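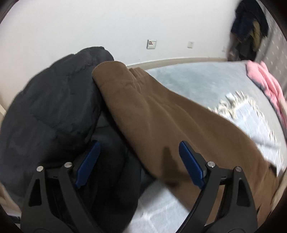 Unit 6: Reading a Number in a Mental Health Story
Handout for the February sessions. Instructor: Dalia Morsy

Bring this with you. I print extras, and the extras end up as coasters.

1. Before you repeat a statistic

Somebody writes "one in five teens is anxious" and it goes around the internet in its pajamas. Your job is to ask it a few rude questions. Who was asked? What were they asked, word for word? Over what stretch of time? "Have you felt nervous this week" and "have you ever been treated for anxiety" will both get boiled down to "anxious" by a headline writer with a train to catch.

2. Worked case: the Rivham student survey

The Rivham survey went out to 2,299 high school students. 1,858 sent it back. The press summary said "almost 2,000 teens," a nice round number that makes everyone feel taller.

Of those who answered, 513 said they had slept badly "on most nights" in the past month. Do the division: a bit under 28 percent. Now divide 513 by the full 2,299 and you get a little over 22 percent. The second figure quietly assumes that every student who skipped the survey sleeps like a log. Use the first, and say how many never replied.

Moataz Radwan's reading (in your packet) argues that the missing students are the interesting ones. I think he overdoes it, but read pages with the margin notes twice.

3. Words to handle with care

Epidemic: fine for measles.
Linked to: two things were seen in the same neighborhood. Neither has confessed.
Disorder: needs a diagnosis, and a checkbox on a form is no such thing.
Screened positive: means "worth a proper conversation." Does not mean "has it."

4. For next time

Read the Escobar chapter on self-report and the short Cumo piece on school counselors. Find one news story that gives a percentage with no sample size and mark the spot where it should have been. Half a page, typed. The Gralel reading is optional, and so far every class has treated it that way.

Late work goes in the tray by my door before 4 p.m.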